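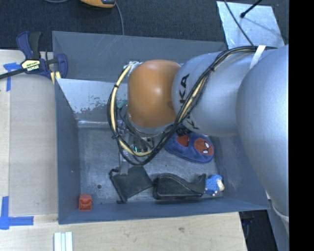 Chapter 6
Feed Lines and Matching

An antenna delivers its rated performance only when the feed line is suited to it. This chapter covers coaxial cable and open-wire line, the losses found in each, and the use of a tuner at the station end. Section 6.2 follows the Plorum club station, where a run of 37 meters of coax was replaced with open-wire line. Readers should know the terms impedance and standing wave ratio from Chapter 5. Problems marked with a star require a calculator.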